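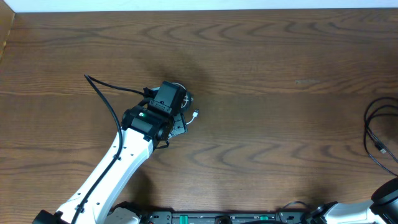 Left arm over the table, green light on at the wrist.

The shared workshop at Kasarwood opened its doors for an afternoon in July, and I went mainly for the two-arm build at the back. Jaqueline Xolalpa has put 621 hours into it so far. Parts have cost her $2,865 – more than she planned.

Both arms bolt to one black rail, so they can be moved without measuring again. Cable routing has taken the longest. She is on her fourth layout.

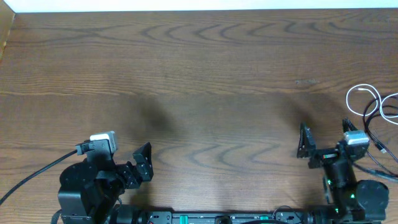 The two grippers, one on each side, with the rail along the front.

Tuva Åberg writes the control code and took questions until about 4. She wants the arms to pass a small part from one to the other. The next open afternoon is in Grandbridge.

12 shares | 3 comments
We use cookies to improve this site. Accept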